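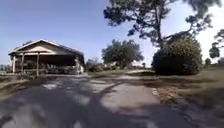 沥青路面为什么会裂开?

沥青用久了会变硬、变脆。太阳晒、雨水泡、汽车压、冬天结冰,都会让变脆的路面出现细缝,细缝里进了水,又会慢慢变宽。

房子外面的地

Kidia 自然与生活小读本 住的地方

大家说起房子,常常先想到屋里的东西:床、桌子、灶台、窗户。这一篇讲的是屋子外面的那一圈,从大门口的车道讲到墙根的小路,也讲树荫、屋檐和草地。这些东西每天都踩得到、看得到,里面有不少可以弄明白的事。

一、车道是用什么铺的

很多车道是用沥青混合料铺成的。混合料里大部分是石子和沙子,只有一小部分是沥青。沥青是从石油里提炼出来的东西,颜色很黑,加热以后又软又黏,凉下来就变硬。它在路面里的作用和胶水差不多,把一颗一颗的石子粘在一起。

铺路的时候,工厂先把石子烘干、加热,再和热的沥青搅拌均匀,用卡车运到工地。摊铺机把它铺成平平的一层,压路机来回压。压得越密实,里面的空隙越少,雨水就越不容易钻进去。刚铺好的路面很烫,要等它凉了才能走人和开车。

刚铺好的沥青路是黑色的,过几年就变成灰色。变灰有两个原因。一个是表面那层薄薄的沥青被太阳晒、被空气氧化,颜色变浅了。另一个是车轮和鞋底把石子外面的沥青磨掉了,露出石子本来的颜色。所以一条老车道上常常有深有浅,车轮常压的地方和没人走的地方看上去也不一样。

Stistel 的修路工 Poul Brøndum 教过孩子们一个分辨新旧路面的办法:蹲下来看石子。新路面上的石子像穿着一件黑衣服,老路面上的石子大多光着。看的时候要站在没有车经过的地方,旁边要有大人。

二、裂缝是怎么长大的

路面的裂缝大多是从很小的一点开始的。沥青刚铺好的时候还有一点弹性,天热了路面稍微胀一点,天冷了稍微缩一点,它都能跟着变。时间长了,沥青变硬,再缩的时候跟不上,就会拉出一条细缝。

水会从细缝里流进去。路面下面有一层碎石,碎石下面是土。土泡了水会变软,车子压上去,路面就往下弯。弯的次数多了,一条缝变成几条缝,几条缝连在一起,像一张网。这种样子有个名字,叫“龟裂”。这里的“龟”字读 jūn,和乌龟的“龟”写法一样,读音不同。

冬天很冷的地方,还有另外一件事。水结冰以后体积会变大,大约变大十分之一。冰在缝里往两边挤,把缝撑宽。天暖了冰化成水,水又流到更深的地方,下一次再结冰,再撑宽一点。一个冬天里这样来回很多次,到了春天就能看见变化。

树根也会让路面裂开。树根总是朝着有水、有空气的地方长。路面下面的碎石层里有空隙,有的树根就长到那里去。树根一年比一年粗,会把上面的路面顶起来,鼓成一道长长的包。骑车的时候“咯噔”一下,有时就是压到了树根顶起来的地方。

草也会来。风把灰尘和草籽吹进缝里,下过雨,草籽就发芽了。草的根很细,力气不大,可是它能留住泥土和水,让裂缝一直潮湿。

修补的办法有几种。细缝可以灌缝,就是把缝里的土和草清干净,灌进一种热的密封材料,凉了以后像一条黑色的带子。裂得厉害的地方要把坏的一块切掉,重新填上沥青混合料再压平。补过的地方颜色和周围不同,过几年才慢慢接近。

三、树下面的路

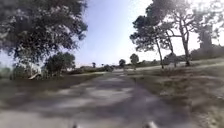
笔直的小路上,树影一块深一块浅。

有树的路走起来凉快。树叶挡住了一部分阳光,地面晒到的热就少了。树叶还会往空气里放出水汽,水变成水汽的时候要吸收热量,这和洗完澡身上凉凉的道理一样。

夏天中午,晒着太阳的深色路面可以比空气热得多,光脚踩上去会烫伤。小狗的脚掌也怕烫。带狗出门的大人可以先用手背贴在地上试一试,如果手背放不住,就换一条有树荫的路,或者等到傍晚再走。

树荫里的亮斑也值得看一看。树叶之间有很多小空隙,形状各种各样,有的尖,有的长,有的歪。阳光穿过这些空隙落到地上,亮斑却常常是圆的,或者是椭圆的。空隙离地面比较远、又比较小的时候,它就像一个小孔,会把太阳的样子投到地上。太阳是圆的,亮斑也就是圆的。太阳斜着照的时候,圆被拉长,变成椭圆。

如果空隙比较大,或者树枝离地面很近,亮斑就保留了空隙本来的形状,看上去歪歪扭扭。很多亮斑叠在一起,边也会变得模糊。所以同一条路上,树荫里的花样并不一样。

这个道理叫“小孔成像”。在家里也可以试。拿一张硬纸,用铅笔尖扎一个小洞,在有太阳的时候举到离地面一米左右的地方,看地上的亮点是什么形状。再扎一个三角形的小洞试一次。只看地上的亮点,不要透过小洞去看太阳,太阳光会伤害眼睛。

影子的边有时候清楚,有时候模糊。离地面近的东西,影子边缘清楚。离地面远的东西,影子边缘模糊。把手掌放在离地面一点点高的地方,能看到每根手指的影子,边很整齐。慢慢把手抬高,影子的边就开始变虚。高处树叶的影子糊成一片,也是这个原因。太阳看起来是一个圆面,光从圆面的不同位置照过来,方向差一点点,东西离地越远,这一点点差别就越明显。

树影还会走。上午太阳在东边,影子在西边。下午太阳到了西边,影子跑到东边。用粉笔在地上沿着影子的边画一条线,半个小时以后再来看,线和影子已经分开了。

松树和阔叶树的影子也不一样。松树的叶子像针,一束一束地长着。很多阔叶树的叶子又宽又平,叠起来能挡住不少光,夏天的树荫就浓。秋天落叶以后,落叶树的影子变成一根一根的枝条,大多数松树还留着叶子,冬天也有影子可看。

四、站在路上往远处看

一条直路,两边本来一样宽。站在路中间往前看,脚边的路很宽,远处的路却越来越窄,最后细得像一根线。

这是眼睛看东西的规律:同样大小的东西,离得越远,看起来越小。路的宽度没有变,离得远了,看上去就窄了。两条路边越靠越近,好像要碰在一起的那个点,画画的人叫它“消失点”。

有一个简单的办法可以验证。请一个同学站在前面,伸开两只手臂。你举起一支铅笔,闭上一只眼睛,看他的手臂有多少个铅笔那么长。然后请他往后退二十步,再看一次。他的手臂没有变短,可是在铅笔旁边看,短了很多。

画路的时候也可以用上这个规律。先在纸上画一条横线,当作地平线。在线上点一个点。从纸的下边向这个点画两条斜线,就是一条伸向远方的路。路边的树,近的画高,远的画矮,树顶也沿着一条斜线往那个点靠。画完以后再涂树影,近处的影子画得大一些,远处的影子画得又扁又密。

Omamley 小学的孩子画过学校门口那条 170 米长的小路。有的孩子把地平线画得很高,路就占了大半张纸。有的画得很低,天空就很大。两种都对,眼睛的高度不同,看到的也不同。趴在地上看,路面变成很扁的一条。站到滑梯顶上看,路面就舒展开了。

五、墙根的水泥小路

沿着房子的墙根,常常有一条窄一些的路,颜色比沥青浅。这种路多半是混凝土做的。很多人叫它“水泥路”,其实水泥只是混凝土里的一样材料。

混凝土里有水泥、沙子、石子和水。水泥是一种灰色的粉,是把石灰石和黏土放在很热的窑里烧过,再磨细做成的。水泥遇到水会发生变化,长出许多非常小的晶体,互相咬在一起,把沙子和石子抓牢。

很多人觉得混凝土变硬是因为晒干了。晒得太干反而不好。水泥变硬的时候需要水,水跑得太快,混凝土就不够结实,表面还会裂。工人会在刚铺好的混凝土上盖一层布或者薄膜,有时还洒水,让它保持湿润。这个步骤叫“养护”,意思是保养和爱护。 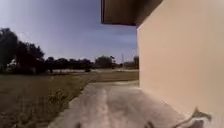

混凝土铺上去几个小时以后,表面就开始发硬,轻轻走上去也许不会留下脚印,可是里面还没有长结实。工程上常常用二十八天来检查混凝土的强度。过了二十八天,它还会继续慢慢变硬,只是变得很慢。

混凝土也会热胀冷缩。一条长长的小路如果铺成完整的一大块,缩的时候就会自己找地方裂开,裂得弯弯曲曲。铺路的工人常常隔一段距离切一条直的浅槽。浅槽那里比较薄,要裂也先从槽底裂,从上面看还是一条整齐的线。走路时玩“不踩线”的游戏,踩的或者躲的往往就是这些槽。

表面的颜色也有讲究。刚铺好的混凝土颜色均匀,用久了会深浅不一。泥水流过的地方留下颜色,落叶泡在水里也会留下褐色的印子。背阴潮湿的地方可能长出青苔或者藻类,颜色发绿或者发黑,下雨天很滑,走的时候要慢一点。

墙根铺这样一条路,除了方便走路,还有别的用处。房子最怕水一直泡着墙脚和地基。墙根如果是松松的土,雨水容易渗下去。铺上混凝土,再让它向外稍微斜一点,水就会顺着坡流到离墙远一些的地方。坡很缓,走在上面几乎感觉不到。拿一颗玻璃珠放在地上,看它往哪边滚,就能知道坡朝哪边。

贴着墙根、专门用来排水的这种铺面叫“散水”。散水和墙之间一般要留一条缝,里面填上有弹性的材料。墙和地面各有各的重量,下沉的快慢不一样,留了缝,就不会互相拉扯。

六、路和草地的边

小路旁边如果是草地,两样东西的边界很少一直保持笔直。草会往外长。有些草有匍匐茎,就是贴着地面爬的茎,爬一段就往下长一把根,往上长几片叶子。爬到路面上,碰到一点灰土,也能停下来试着扎根。

蚯蚓和蚂蚁从地下带上来细土,下大雨时,泥水漫到路边,水退了,泥留下来。草就长在这些泥上。过几年不管,小路看起来就窄了一圈,其实路面还在下面。园丁用一种扁平的铲子沿着路边切下去,把多出来的草皮掀掉,路又露出来,这叫“修边”。

草地的颜色也不会一直一样。缺水的时候,很多草会变黄,看上去像死了。有些草只是停止生长,把水分和养分留在靠近土的部分和根里。下过几场雨,又会发出绿叶。也有些真的枯死了,要补种。想知道是哪一种,可以请大人一起轻轻拨开草叶,看靠近土的地方有没有一点白色或者绿色。

有的地方黄,有的地方绿,原因有很多。树荫下的土干得慢,可是树根也会抢水。常被踩的地方,土被压紧了,水和空气都不容易进去,草长得稀。土薄的地方存不住水,先黄。

七、屋檐伸出来做什么

抬头看,屋顶比墙要宽一些,伸到墙外面的那部分叫“屋檐”。屋檐下面朝着地的那一面,有的钉了板子,有的能直接看到木头。

屋檐第一个用处是挡雨。雨水顺着屋顶往下流,如果屋顶和墙齐平,水就会沿着墙流下去,时间长了墙会发霉、掉皮。屋檐把水带到离墙远一点的地方再落下。有的屋檐边上还装着天沟,雨水先流进天沟,再从管子里下来。

第二个用处是挡太阳。夏天中午太阳很高,阳光从上往下照,屋檐能遮住墙和窗户的一大块,屋里就凉快。冬天太阳低,阳光斜着从屋檐下面照进来,能照到屋里较深的地方。同一个屋檐,夏天挡得多,冬天挡得少。

可以用鞋盒做一个小房子来试。把鞋盒竖着剪出一扇窗,上面粘一块伸出来的硬纸当屋檐。关上灯,用手电筒当太阳,先举得高高的照,再放低了照,看光能不能进到盒子里。屋檐剪短一点,再试一次。 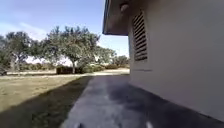
房子自己也有影子。影子落在哪一边,要看太阳在哪一边。在北半球大部分地方,中午太阳在南边,房子的影子就在北边。南半球的大部分地方正好反过来。早晨和傍晚太阳低,影子很长,可以盖过小路,一直伸到草地上。到了中午,影子缩到墙根附近。

影子里并不是一点光也没有。天空是亮的,地面和旁边的东西也会把光反射过来。浅色的墙特别会反光。站在背阴的墙边,如果前面有一片晒得很亮的地面,墙上也会亮一些,有时还带一点地面的颜色。下面挨着黄草地的白墙,看上去可能暖暖的,有点发黄。

八、墙的颜色和墙的皮

很多房子的外墙刷成白色、米色或者奶油色。浅颜色反射的阳光多,墙就热得慢。深颜色吸收的阳光多,墙就热得快。夏天穿白衣服和黑衣服站在太阳下面,能感觉到同样的差别。

墙外面那层平平的皮叫“抹灰”,常用的是水泥砂浆或者石灰砂浆。工人用抹子把砂浆一层一层抹到墙上,等它硬了,再刷涂料。抹灰能挡风雨,也能把砖缝和不平的地方盖住。有的抹得很光滑,有的故意留下小颗粒,摸起来粗粗的。

抹灰上也会有裂纹。头发丝那样的细纹很常见,多半是砂浆变硬时收缩出来的。如果一条缝越来越宽,或者斜着穿过整面墙,大人就应该请懂房子的人来看一看。有人会在缝的两边各画一个小记号,量好距离写在旁边,过几个月再量。

九、墙上一条一条的是什么

有些墙上装着一块长方形的东西,由许多横条组成,像没有拉起来的百叶帘。它叫“百叶通风口”。横条斜着装,外高里低还是里高外低,很有讲究。常见的装法是外面那一边比较低,这样雨水打上去会往外流,空气还能从横条之间的缝里进出。

房子需要换气。做饭、洗澡、晾衣服都会让空气变湿,人呼吸也会呼出水汽。湿空气留在屋顶下面或者墙里面,遇到冷的地方会变成小水珠,木头就容易发霉。通风口让湿空气出去,让外面的空气进来。

有的机器也需要通风口,比如热水炉。这样的通风口千万不能用东西堵住。玩捉迷藏、堆积木、放自行车的时候,都要离墙上的通风口远一点。有些通风口后面有一层细网,用来挡虫子和小鸟。

屋檐下面还是装灯的好地方。灯在屋檐下,雨不容易淋到,光往下照,正好照亮走路的地方。晚上出门倒垃圾,能看清脚下有没有水坑或者软管。夏天的夜里,小飞虫会围着灯转,有时候还能看见壁虎在墙上等着。

十、门廊

有些房子的正面有一块带屋顶、没有墙的地方,叫“门廊”。屋顶的边由柱子撑着,人可以坐在下面乘凉,下雨天也能在那里收伞、脱雨鞋。

门廊比较深的时候,从太阳底下往里看,里面很暗,东西看不清楚。走进去待一会儿,又能看清了。眼睛中间黑色的小圆叫瞳孔,亮的时候它缩小,暗的时候它放大,让更多的光进去。瞳孔变化得很快,眼睛里别的部分要慢一些,完全习惯黑暗需要好些分钟。

门廊和墙根前面常种一排矮灌木。灌木把墙脚遮住一点,也挡住下雨时溅起来的泥点。种的时候不能离墙太近,树枝贴着墙,墙就不容易干,修墙的人也没有地方站。

动手做:画一张门外地图

需要的东西:一张大白纸,一块硬板子,铅笔,四种颜色的彩笔。请一位大人陪着,选一个不下雨的日子。

先绕着家里或者学校的一座房子慢慢走一圈,只看不画。走第二圈的时候,在纸上画出房子的大概形状,不用画得很准。

灰色涂沥青,黄色涂混凝土,绿色涂草和灌木,棕色涂露出来的土。两样东西挨着的地方,画一条线。

然后画影子。用铅笔轻轻画出影子的边,在旁边写上时间,比如上午九点。下午再去一次,用虚线画出新的影子。两条线中间的地方,就是一天里有时晒、有时不晒的地方。

最后做记号。看见裂缝画一条弯线,看见通风口画一个小梯子,看见灯画一个圆圈。如果不知道一样东西叫什么,先画下来,在旁边写一个“问”字。

Lam 街有一个班把地图挂在走廊里,雨后又去走了一圈,用蓝色补上了水坑。水坑多的地方,后来在地图上看,大多挨着裂缝。

小词表

沥青:从石油里得到的黑色黏东西,用来把石子粘成路面。

混凝土:水泥、沙子、石子和水拌在一起,变硬以后很结实。

养护:让刚铺好的混凝土保持湿润,慢慢长结实。

龟裂(jūn liè):裂缝连成网的样子。

散水:墙根外面一圈向外倾斜的铺面,让雨水离开墙。

屋檐:屋顶伸到墙外面的部分。

抹灰:抹在墙面上的一层砂浆。

百叶通风口:用横条做成的开口,让空气进出,又能挡雨。

匍匐茎:贴着地面爬的茎,能一边爬一边生根。

消失点:画里两条路边看起来碰到一起的那个点。

想一想

下过雨以后,沥青路和土路哪个先干?同一条路上,树荫下和太阳下又是哪个先干?选两块差不多大的湿地方,每隔十分钟去看一次,把时间记在地图背面。

下一篇讲雨水管:雨从屋顶下来以后去了哪里。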